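Clonstead shoppers asked to trust a label again

A new "mends at home" label is due to appear on table linens in Clonstead shops in August, and the people selling it are very sure of themselves. The label, a small green tag sewn into the hem, is meant to tell buyers that a tablecloth or runner can be repaired with ordinary thread and a needle, and that the maker will supply matching cloth for patches.

It sounds fine. The trouble starts with who decides. Under the plan put out by the Rindton Textile Guild, makers fill in a form, send in one sample and pay a yearly fee of $200. There is no check on what reaches the shelves afterward. A maker could send in a well-sewn sample in spring and ship something thinner by fall, and the tag would stay where it is.

Deligiannis, the family firm that has sold linens on Clonstead's main street for three generations, has signed up. So has Zitar, the discount chain with a store out by the highway. That the same tag will hang on goods from both tells you how much sorting it is going to do. The two sell cloths at very different prices, and until now customers had a fair idea of why.

The guild says 103 products have been approved so far. It would not say how many were turned down. Asked twice, a guild spokeswoman said the process was "supportive" and that makers with weak samples were "helped toward a better result." She did not say whether any had been told no.

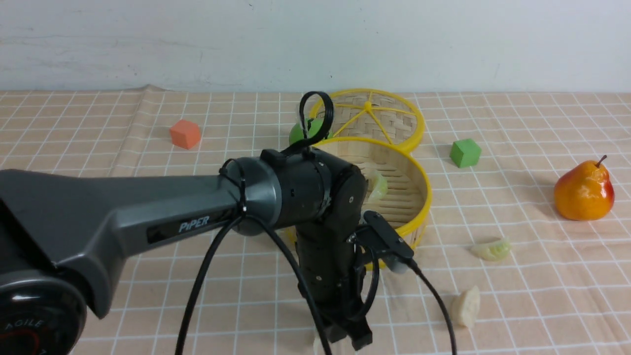
A peach-colored tablecloth with a thin white grid.

Uyên Phùng, who has run an alterations and mending shop in Clonstead for years, is one of the few people in town who repairs table linens for a living. She was sent the guild's form to look over and did not think much of it.

"They ask if the cloth can be mended," she said. "Any cloth can be mended. I can mend a flour sack. What I want to know is whether it will hold after the next wash, and the form doesn't ask that."

Phùng's other complaint is about the patches. Makers must promise to supply matching cloth for 2 years after a product is sold. Most of the tablecloths that come across her counter are older than that, she said, and people tend to bring them in after a holiday meal, when the hole has been there for a while. Dye lots change as well. A patch cut from a new bolt may not match a cloth that has spent several summers near a window, and patterned cloth is harder still — lines and checks have to meet at the edges or the repair shows from across the room.

The guild's answer is a leaflet. It will go out with each labeled product and explain 3 basic stitches, with drawings. A draft seen by this paper gives half a page to each stitch and a full page to the guild's history.

There is also the matter of price. Deligiannis said it does not plan to charge more for labeled linens. Zitar said prices "will reflect the added value," which most shoppers can translate without help. The guild said it has no say in what stores charge.

Rindton tried something like this before, with a tag for colorfast towels. That one was dropped quietly, and the guild's current plan makes no mention of it. The spokeswoman said she was not with the guild then and could not comment on why it ended.

Shoppers who want to read the rules can ask for a copy at the Clonstead library's front desk. The guild will take written comments until the end of the month, though the tags have already been ordered.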